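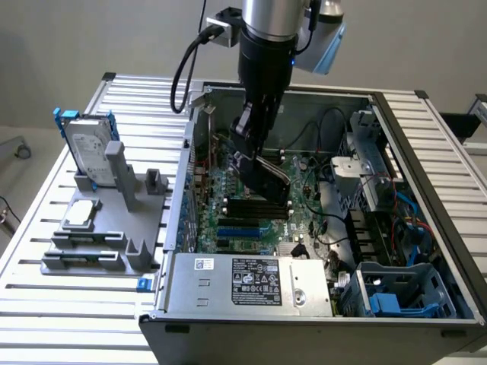

Adding Memory to an Office Desktop Computer

This page explains how staff at the Livance offices may add or replace memory in a standard desktop computer. Laptops and all-in-one models are handled by the Firno service desk and must not be opened by staff.

Before you begin

Save all open work and confirm that your files have been copied to the shared drive. Note the computer's asset number, which is printed on the silver label at the back, and enter it on Form 332. Memory is issued from Room 200 against a signed form. Requests received by noon on Wednesday are filled the same week.

Check that the new module matches the type listed for your model. Modules of different types have the notch in a different position and will not fit. Do not force them.

Installing the module

1. Shut down the computer, switch off the power supply, and unplug every cable. Press the power button once to release any remaining charge.

2. Lay the case on its side on a firm surface and remove the side panel. Keep the screws in a cup or tray.

3. Touch a bare metal part of the case before handling any component. Repeat this if you leave the bench.

4. Open the clips at the ends of the slot. Some models have a clip at one end only.

5. Hold the module by its edges, line up the notch, and press down evenly until the clips close.

6. If you are installing a pair, consult the model sheet for the correct slots - the order differs between models.

7. Replace the side panel, reconnect the cables, and start the computer.

Checking the result

The first start may take longer than usual. Once you have signed in, open the system information page and compare the installed memory with the amount on your form. If the figure is too low, shut down, unplug the computer, and reseat the module. If the screen stays blank or the computer beeps repeatedly, call extension 292.

Return the old module to Room 200 in the bag supplied with the new one.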